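Forum > Simulation and Offline Testing > Faults and near misses

Block dropped at handover, then wrist drove into the table. Please help

irk_weld
Joined: February
Posts: 16

Good evening all. I work in a small cell at Irkthorpe and I am preparing a two-arm task in the simulator before we may try it on the real arms. The left arm takes a yellow block and must put it in the open wooden box. In 4 runs of 70 the block is lost, and after this the right arm continues down until its fingers go through the table top. On real hardware this would be a broken wrist, so I take it seriously.

Left gripper with the block, right one open:
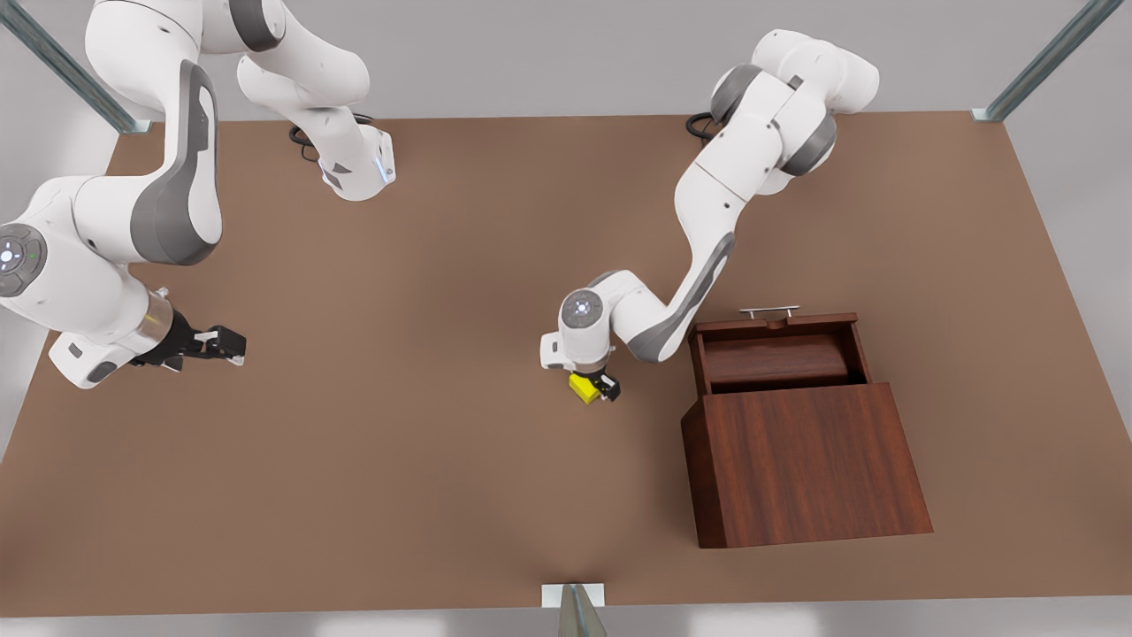
Re: Block dropped at handover

pistgate_ops
Posts: 800

Which grip force? If you left the default, the fingers will squeeze a small block out like a bar of soap. I would look there first and forget the table.

irk_weld

Thank you. I have lowered the force by half. The block is lost less often, but the right arm still goes down. So I think these are two faults.

tallholm_tom

I don't agree with pistgate_ops. A dropped block is a nuisance. An arm which doesn't stop at a surface is a safety matter, and you should look at it first. Is the table in the collision list for both arms? In our Tallholm cell it was entered for the left one only, and it took us more than a week to see it.

pistgate_ops

Fair, but he still has to fix the grip. Does the hand view show anything?

irk_weld

I have one from a hand. Both fingertips are at the bottom, nothing is between them, and the rest is almost all brown. I can't read the distance from it.

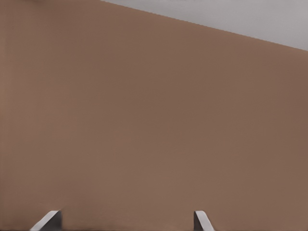
Replies, page 2

tallholm_tom

From that view I can't judge the distance either. Don't use it for the stop. Print the height of the fingertips at each step and compare it with the table height.

irk_weld

I have done so. The table was missing for the right arm, exactly as you wrote. I have also put a lower limit on both wrists, in the Haddad planner settings. The grip I will test again tomorrow morning with a slower close.

pistgate_ops

Keep the limit even when the collision list is right. And post your grip numbers please, I still think it is the force.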